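Workshop tips: robot arms at the repair bench

Most of the trouble we see at the Ernamlow bench comes from rushing the setup. These are the rules we settled on in July for using a gripper on desktop computers.

Power first. Switch off at the wall, pull the cord and hold the case button in for 3 seconds. Do this even if the job is only a drive swap.

Set the grip force low. Plastic caddies flex, and a bent one will jam in its rail. Start at the lightest setting and go up one step at a time.

Keep the tips off the gold contacts. Approach a caddy by its frame, never by the connector.

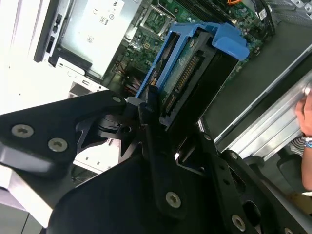
Gripper at the lower end of a blue drive caddy, connector facing the gripper tip.

If a person has a hand on the work, the arm stays in slow mode. Agree on who calls the moves before you start - one voice only. The stop button goes beside the person, not across the bench.

Tie back long sleeves and tuck in lanyards. Move any cables you can out of the arm's path and clip them to the case.

Check the gripper screws every 245 jobs, or sooner if you hear a rattle. A dropped screw in a power supply means the supply comes out and gets shaken over a tray.

Write each fault in the bench book, including the small ones. Athina Tzanetos at Sarnodbridge keeps the master copy and has almost 590 entries so far.

Last updated November 24, 2020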